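Trolville aprova compra de garras manuais para ensinar robôs a arrumar a casa

12/25/24 – A associação de moradores de Trolville fechou o orçamento de equipamento do projeto Vainio, e a notícia é boa para quem anda há meses a trabalhar com material emprestado: vão ser compradas nove garras manuais novas, a 377 euros cada uma, com entrega prevista para maio. É a primeira vez que o projeto tem verba própria para isto, e a alegria na última reunião era evidente.

O Vainio trabalha dentro de casas habitadas, com as divisões tal como estão no dia a dia. Quem participa pega na garra, abre e fecha os dedos sobre caixas, roupa, copos de plástico e outras coisas leves, e o registo desses gestos serve depois para treinar um braço robótico. As sessões são curtas e o que mais pesa na conta é o desgaste das peças que tocam nos objetos.

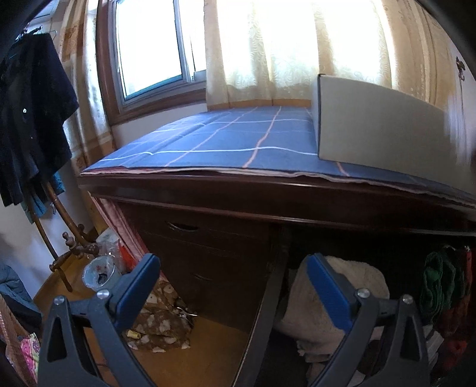
Por isso o orçamento não ficou pelas garras. Há uma linha de 569 euros para almofadas de substituição, parafusos e duas malas de transporte, e outra de 400 euros para suportes de armazenamento e cópias de segurança. A proposta inicial deixava as almofadas para o segundo semestre, mas a equipa de recolha insistiu, e com razão, que uma garra parada à espera de uma peça pequena custa mais do que a própria peça.

A escolha do fornecedor levou o seu tempo. Foram pedidas propostas à Zasach e à Udometti, ambas com modelos de dois dedos. A Udometti apresentava um preço unitário mais baixo, mas só vendia o conjunto do dedo completo: gasta a almofada, troca-se tudo. A Zasach aceita encomendas de almofadas avulsas e inclui uma tarde de formação sobre montagem e afinação. Venceu a Zasach, por larga maioria, e a encomenda seguiu no dia seguinte à votação.

Ficou também decidido adiar a compra do braço robótico. A ideia é recolher primeiro dados suficientes em casas diferentes, com mesas, gavetas e luz diferentes, e só depois escolher o alcance e a capacidade de carga do braço. Foi talvez a parte mais discutida do plano – havia quem quisesse ver já uma máquina a trabalhar – e acabou por ser aprovada com o compromisso de rever o assunto quando as garras novas tiverem alguns meses de uso.

Para as famílias que recebem as sessões há uma novidade prática. Deixa de ser preciso concentrar as visitas num único período do dia, porque passa a haver garras para várias casas em simultâneo. Com o material emprestado, bastava uma sessão atrasar-se para empurrar todas as outras, e mais do que uma vez a equipa chegou à última casa já à hora do jantar. O calendário novo será afixado na sede, e as inscrições continuam abertas a qualquer morador, com ou sem experiência. 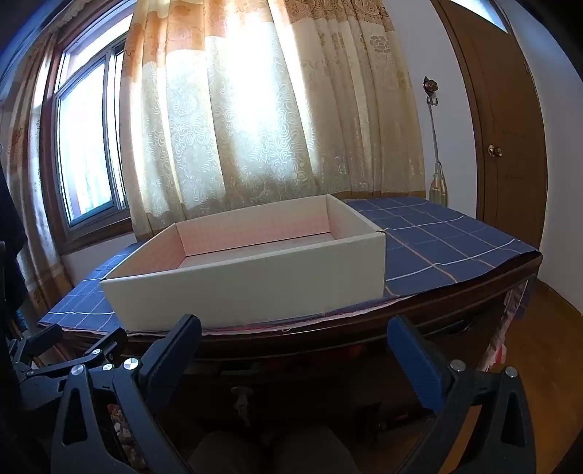 Tatsuya Furukawa escreveu-nos a propósito da decisão e mostrou-se satisfeito, embora com uma reserva: gostava de ver no orçamento uma verba para reparações a partir do segundo ano, quando terminar a garantia. Na opinião dele, as almofadas são a despesa fácil de prever, e o que apanha os projetos desprevenidos são as articulações, que ganham folga com o uso. Sugeriu ainda que cada garra tenha uma ficha com as horas de trabalho, para que a próxima compra se faça com números em cima da mesa.

A sugestão das fichas já foi aceite e entra em vigor com a chegada do material. Quanto às reparações, a direção respondeu que prefere esperar pelas condições de assistência da Zasach, ainda em negociação, antes de reservar dinheiro. O tema volta à reunião de maio, juntamente com a lista das primeiras casas a receber as garras novas. As garras emprestadas continuam ao serviço até lá e serão devolvidas limpas, com as almofadas trocadas.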